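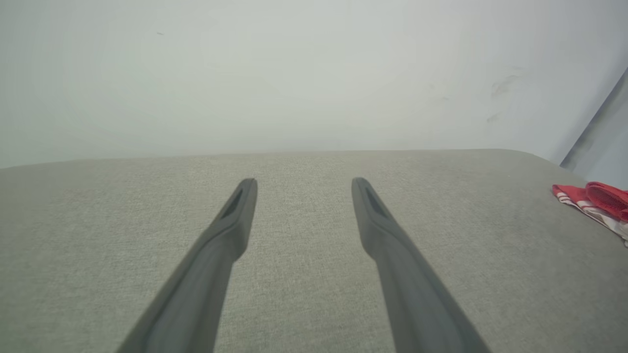
# Sirklow Table Padding

Sirklow is a heavy felted padding that goes under a tablecloth. It protects the table top from heat and knocks, keeps the cloth from sliding, and takes the clatter out of plates and silverware. We sell it by the yard from the roll and in cut sizes for standard tables.

Pelten has carried table padding since the shop opened. Sirklow replaced our older quilted pad, which shrank unevenly in the wash and left ridges along the stitching. The new cloth has no stitching at all. It is a single layer, needled from both sides, and it lies flat from the first day if you let it rest overnight before cutting.

## Weights

Sirklow comes in two weights, given in grams per square meter.

| Weight | Best for | Edge |
|---|---|---|
| 351 | Home tables, sideboards, light daily use | Can be left raw |
| 800 | Restaurants, banquet tables, antique tops | Bind or tuck under |

Most people buying for a kitchen or dining room want the 351. It folds easily and fits in a drawer with the tablecloths. The 800 is stiff, does not fold well, and should be stored on a tube. If the table is used for sewing or pressing, buy the 800.

Both weights are the same fiber blend, wool and polyester. We do not stock an all-wool version. We tried one with the Patwary mill and it was a nice cloth, but it stretched at the corners when pulled over a table edge and did not come back.

## Colors

Stock colors are natural and stone. Natural shows less under a white cloth. Stone is better under linen in a color, and it hides coffee marks longer. Other colors can be dyed to order in full rolls only, and dyed rolls cannot be returned.

Natural varies from one batch to the next. If you need several pieces to match, order them together and write "same batch" in the notes box.

## Measuring your table

Measure the top only, not the drop. The pad should end at the table edge or hang over it by no more than an inch or two. A pad that hangs lower will show as a line through a thin tablecloth.

For a round table, measure across the widest point and order a square piece of that size. Lay the cloth on the floor, turn the table top upside down on it if you can, and trace around it with tailor's chalk. If the table is too heavy to turn, tape the padding down at four points and trim along the edge with long shears. Short scissors leave a stepped edge on the 800.

Tables with leaves need some thought. You can buy one pad for the full length and fold the extra under when the leaves are out, but on the 800 the fold makes a bump. We suggest a main pad and a separate strip for each leaf. Butt the edges together and don't overlap them.

The roll is 40 inches wide. Wider tables need two lengths side by side, joined down the middle with our cotton joining tape, sold separately. Iron the tape on from the underside and let it cool before turning the pad over.

## Heat

Both weights are fine under warm plates and serving dishes. The 800 gives better protection, but neither one replaces a trivet. The blend starts to mark at temperatures well below those of a pan straight from the oven, and a shellac finish can bloom under a hot dish even when the cloth itself looks untouched. French-polished tables should have a trivet every time.

When pressing on Sirklow, keep the iron moving and use a cotton cloth between the iron and the pad.

## Washing and care

- Shake outdoors or vacuum with the brush head.
- Blot spills right away. Do not rub.
- 351: cold machine wash on the gentle cycle, dry flat.
- 800: spot clean only.
- No bleach and no fabric softener.
- No tumble drying for either weight.

Expect slight shrinkage on the first wash of the 351. If you plan to wash it often, wash it once before cutting to size. Some lint comes off in the first few weeks, more from natural than from stone.

Candle wax lifts off best when it is cold and hard. Scrape it with the back of a butter knife, then press what is left through brown paper with a warm iron.

## Ordering

Cut sizes usually ship within two working days. By-the-yard orders are cut in the afternoon, and anything received after 1 p.m. goes on the next day's list. The 351 ships folded unless you ask for a tube. The 800 always ships on a tube, which adds to the postage.

Orders over 200 yards go through our trade desk. Write to Afaf Jaber for a quote and include the delivery address, as freight is priced by location. Hotels and rental companies can ask for edges bound at our workroom. Binding is done by Najwa Saab and takes longer in June, when the wedding orders come in.

Unused cut sizes can be returned. Yardage cannot be returned once cut, so please ask for a free swatch of each weight if you are deciding between them.

## Goes with

- Cotton joining tape, white
- Pevuvton tablecloth clips, set of six
- Long shears, left- or right-handed
- Storage tube with end caps, for the 800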